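Home | Ask | Topics | Kitchen & Larder | Sign in

Wadlow Neighbours Help

Orange packets all look the same, how do you sort yours? 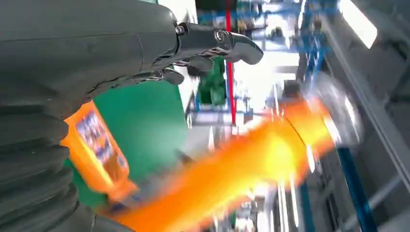

One of the orange ones, blue and white label on the front.

Asked by Ga-eun Wi in August

Print this page | E-mail to a friend

I've finally started on the dry goods cupboard and I'm loving it, but I've hit a snag. So many of my packets are bright orange and glossy, and from a step back I can't tell one from another. They slump over as well, so whatever is on the front ends up facing the shelf. I've got one deep shelf and one narrow one, plus a door rack from Skistham that I haven't put up yet. Do I decant everything into jars or is there a way to keep the packets? I'd like to keep them if I can, the cooking times are on the back.

2 comments | 143 views

3 answers

Ah-rin Jeon
Keep the packets! I went through a jar phase and ended up with a drawer full of cut-out cooking instructions. What works brilliantly for me is filing them like records — upright, in a long narrow box, with the top edge facing you. Write the name on a strip of masking tape and fold it over the top so it sticks up like a tab. Pack them snugly enough that they hold each other up, and if the box is only half full put a tin at the end. Mine is a Prillitz shoe box cut down at the front and it's been going for years. Opened ones get a clothes peg and go at the front so they're used first. Your narrow shelf sounds perfect for this, and I'd save the deep one for tins and big bags. Do try it, it's so satisfying to flick through!

Helpful (100) | Share

Anatole Leblanc
jars

Helpful (2)

Ha-rang So
Agree with Ah-rin about the tabs. One thing on the door rack: check the depth before you screw it in. I put mine up and the door wouldn't shut on the full packets, so I had to move the shelf back and fill the holes. Lovely now though, I use it for spices and stock cubes. If you do want a few jars, keep them for rice and lentils, things you already know how to cook.

Helpful (17) | Share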